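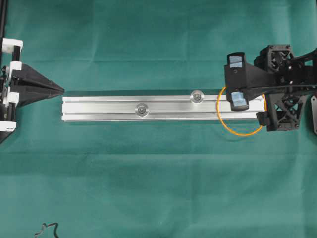
Figure 2.1 Slotted aluminum bar on a green cloth, with two round clear fittings on its upper face and an elastic band looped near the right end.

Chapter 2
Slotted Bar and Its Fittings

505 shares
2 comments

A great deal of light shop equipment is built from aluminum bar with slots running down its length. Machine guards, workbenches, display stands, camera rails and sliding fixtures all use it. The bar is bought in long pieces, cut to length, and joined with screws. No welding is needed, and a frame that has been put together on Monday's plan can be taken apart and built to a different plan later with most of the same parts.

This chapter covers the bar itself, the fittings that go on it, and the way a short length should be laid out and handled before it becomes part of something larger. Chapter 3 takes up corner joints and complete frames. Readers who have already worked through the bench project in the Rirkdale shop course may skim the first section, but should read the part on laying out fittings with care.

Terms used in this chapter

Extrusion: a bar made by pushing heated metal through a shaped opening, called a die. The word is used for the process and for the finished bar.

Profile: the shape seen when looking at the cut end of the bar.

T-slot: a groove that is narrow at the surface and wider inside. A nut or a bolt head fits in the wide part and can't pull out through the narrow part.

Face: any of the long sides of the bar.

Fitting: any part fastened to the bar, including feet, knobs, brackets, discs and bumpers.

How the bar is made

Aluminum is well suited to extrusion. A solid cylinder of the metal, called a billet, is heated until it is soft but still solid. A ram then pushes it through the die, and it comes out the other side as a long bar with the same profile from one end to the other. The bar is cooled, stretched slightly to straighten it, and cut into lengths for sale. Many profiles are also given a surface treatment called anodizing, which makes the outside harder and gives an even finish.

The grooves come from the die, so they are parallel to each other and to the edges of the bar. This is useful in layout work. A groove can serve as a reference line, and a fitting set in one groove will stay in line with every other fitting in that groove no matter how far apart they are.

The bars used in this book come from the Toivonen catalog, which sells them in lengths of 2000 mm. Any similar bar will do. What matters is that the nuts and fittings match the slot. Slots are sold in several widths, and a nut made for one width may go into another and seem to hold until it is loaded. Keep bars and nuts from different makers in separate bins unless the sizes have been checked.

Cutting and checking a length

Cut the bar with a fine-toothed blade meant for aluminum. Clamp it firmly on both sides of the cut if the saw allows. A cut end should be square to the long faces, and this is checked with a small try square on two adjoining faces. If light shows between the square and the metal, the end must be trimmed or filed.

After cutting, remove the burr. A burr is the thin, sharp lip of metal left by the saw. On slotted bar it forms inside the grooves as well as around the outside, and a burr inside a groove will stop a nut from sliding in. A small flat file reaches most of it. Tap the bar on end over a bin to clear the chips, then wipe the grooves with a dry cloth.

The practice piece for this chapter is 505 mm long. Measure it twice and mark one end as the reference end. All later measurements are taken from that end, including those for fittings that sit closer to the other one. Changing ends partway through a job is a common source of error, as any small mistake in the overall length is passed on to the position of the fitting.

Laying out fittings

Set the bar on a soft surface before putting anything on it. Cloth keeps the faces from being scratched and keeps small screws from rolling away. Turn the bar so the face that will take the fittings is on top, with the reference end to the left. 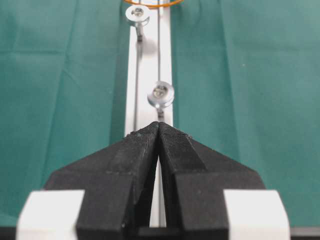

A fitting held by a single screw can turn until the screw is tight. With a round fitting this makes little difference to how it looks, but it does mean that the edge of the fitting can't be used to line anything up. Measure to the center of the screw. For the practice piece, the first screw is 113 mm from the reference end, and the second is placed wherever the part being carried requires it.

Fittings on the same face don't have to share a groove. One may sit nearer one edge of the bar and the next nearer the other, and this is often done on purpose so that a part resting on them is supported on both sides. When fittings are staggered this way, write the groove beside each measurement on the layout sheet. A number with no groove beside it is only half of a position.

Bring each screw down until the fitting stops sliding, check the position again, and then tighten. Clear plastic parts, such as the round Nenex discs listed in the appendix, need a light hand. Plastic under a screw head will crack if the screw is driven as hard as it would be into metal. Stop when the part no longer turns under finger pressure.

Metal knobs and standoffs can take more force. They should still be brought down in stages, and the threads should turn freely by hand at the start. If a screw binds in the first turn, back it out and start over.

An elastic band around the bar is a simple way of keeping a cord, a paper tag or a loose strip in place while other work goes on. Put it on after the end has been deburred, or the edge will cut it. Bands are for temporary use and come off before the bar goes into a frame.
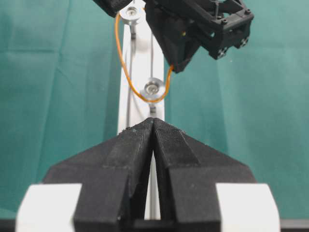
Handling and storage

Pick up a short bar near its middle, by the sides, with the fingers clear of the fittings. A fitting is not a handle. Lifting by one puts a sideways load on the screw and may shift it along the groove, and the shift can be too small to notice until the parts fail to line up.

Long bars are carried by two people, one near each end. They are stored flat on at least three supports. The Kosindale rack described in Chapter 1 is suitable for full lengths, and offcuts longer than a hand's width should be marked with their profile and put in the offcut bin. Shorter pieces go to scrap.

Bars that already have fittings on them are stored fittings up, in a single layer, with cloth or cardboard under each one. Attach the layout sheet to the bar it belongs to.

The next section begins with the first of the sliding nuts, the plain square nut, and the order in which nuts must be loaded into a slot before its ends are closed.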